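About Flinamow

Flinamow develops control software for two-armed kitchen and workshop robots. The company was set up in Miltdale by Ezequiel Arroyo, who still leads the motion planning group. Our office and test floor share one building on the Prasness site, a 200 square metre unit with the test floor at the rear.

Most of our development is done in simulation before any code reaches hardware. The standard kitchen model contains a marble worktop, appliances, loose food items and a drawer unit. The drawer task is our main benchmark. It covers opening and closing the drawer by its handle, and placing items in it or taking them out. The current test set holds 3,160 starting positions, of which 1,295 place at least one object inside the drawer.
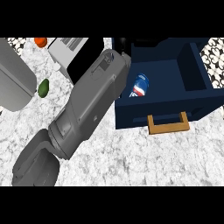
Visitors to an open day see the same software that our engineers use. A session lasts 2 hours and begins in the simulation room, where a drawer task is run at normal speed and then at reduced speed with the planner output shown on a second screen. The presenter changes the position of an object and runs the task again. Failed runs are left in and the log is read through with the group.

The second part takes place on the test floor. Guests stand behind the marked line while the arms are powered, and the operator holds the stop control throughout. Questions about joint limits, grip force and cycle time are best kept for this part, as the operator can show the values live.

Our planning package, Athumani, is supplied to customers with the kitchen model included. A demonstration licence can be arranged after a visit.

Open days are held in spring and again in December. Schools and colleges should book as a group and give the age range when they write. Closed shoes are required on the test floor. Parking is at the Prasness main gate.

Page last revised Aug 21, 2020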